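I've kept a box of play food in the hall closet since my niece was small, and last month I finally got it down to sort it out. The box is a gray plastic tub with a cracked lid. It holds what is left of three different sets, plus odds and ends people gave me when they heard I had it. In July it goes on the kids' table at the swap day, which is held in the atrium at Jardine, and I wanted it in decent shape before then.

I had a few hours at Jardine anyway, so I took a look at the place while I was there. It's a bright building, and bright light is good for finding stains.
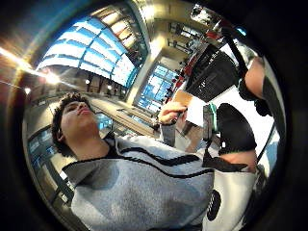
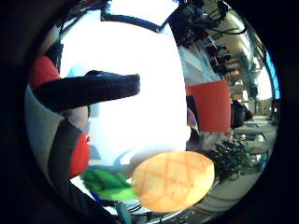 Tomos Prosser wrote to me after my last post to say that I should throw out anything with a seam that has opened up, because water gets in during washing and never comes out again. He said he had cut open a toy pear after two years in a playroom and was sorry he had. His other advice was to sort by how a thing is made and leave the question of what it's supposed to be for later. Fruit goes with fruit when you pack the box, but it doesn't all get cleaned the same way.

I took the advice. My own sorting had been by type, with vegetables at one end of the kitchen table and bread at the other, and I'd ended up with a hollow tomato and a felt lettuce leaf in the same bowl of soapy water. The lettuce leaf took most of a day to dry and it has a wave in it now. I set a heavy book on it overnight and that helped a little.

So, second try. I made four piles.

**Hollow plastic.** This is the biggest pile. I squeezed each piece next to my ear, and if it hissed I looked for the hole. Pieces with a hole by design (the squeaky ones) got wiped with a damp cloth and a drop of dish soap, then wiped again with plain water. Pieces with a split seam went in the trash. I lost both bananas this way, and a drumstick I was fond of.

**Solid plastic.** Cups, plates, the fried eggs, the cheese wedges. These can go in a sink of warm water and be scrubbed. An old toothbrush works well on anything with a pattern pressed into it. Pineapples and waffles are the worst for this, as the dirt sits down in the lines and a cloth goes right over the top.

**Wood.** The cutting fruit, with the hook-and-loop dots that hold the halves together. I don't soak wood. I used a cloth wrung out as hard as I could manage, and stood the halves on a rack with the dots facing up. Most of the dots were full of lint. A sewing needle gets it out, slowly. Two of the dots had come off completely and I glued on new ones. The replacements are white and the old ones are cream, and I don't think a four-year-old will mind.

**Fabric.** Felt, mainly, and a stuffed loaf of bread. Cold water, by hand, flat on a towel. The loaf I didn't wash at all. I brushed it and left it on the porch rail for an afternoon.

Leaves and stalks are their own problem. On a lot of play fruit the top is a separate part, made of softer plastic than the body and pushed into a socket. If the socket has stretched, the top falls out, and then you have a small loose part in a box meant for little kids. I pulled on every one. If it came out in my hand I didn't glue it back. I put the body in the box without its top, or I threw the whole thing out if it looked too sad. A strawberry without its leaves is still a strawberry. A carrot without its top is fine too. I'm less sure about a beet.

Leafy tops also collect hair. I don't know whose hair it is in my case, as we had two dogs over the years those toys were in use. A fine comb under running water gets most of it. Hold the top pointing down so that the water runs off the tips.

Then there was the matter of what was worth keeping. The tub had held 80 pieces when I started. I know that because I wrote a list on the inside of the lid years ago and updated it whenever something new came in, which I'd forgotten doing. After the split seams, the loose tops, and one hamburger bun that the dogs had clearly been at, I was down by quite a lot. I then took out the duplicates. Kids at a swap table don't need five slices of the same pizza and no plate to put them on. I settled on 40 good pieces, and the rest of the sound ones went to Rosalie for her waiting room.

For packing I used drawstring mesh bags from Brindari, the kind meant for produce. They let air through, so if a piece is still a bit damp it has a chance. One bag for each pile, with the fabric bag on top so it doesn't get crushed. The wooden fruit is heavier than it looks and goes on the bottom. I replaced the cracked lid with one from a different tub. It doesn't snap on the short side, but a strap holds it.

A few notes for next time, mostly for me:

- Don't use bleach wipes on printed faces. The smiling egg isn't smiling anymore.
- Peel price stickers before washing. Wet sticker paper turns to paste.
- Cooking oil takes off the gummy part. Wash the oil off after.
- Dry the cups upside down, but on a rack. On a towel they trap water.
- Check the toy oven. I found a cookie and a house key in it.

The house key doesn't fit anything here. I tried the shed and the side gate as well. If you came to the swap at Metthorpe two summers ago and went home without a key, it's silver-colored with a bit of green tape on it, and I have it in the dish by the front door.

I still have the toy cash register to do. The drawer sticks halfway, and the battery door is held on with a rubber band – the screw is long gone. I tried a screw from a broken flashlight and it was too short by a hair. Lorenz has a jar of small screws and I'll go through it when I drop off his ladder.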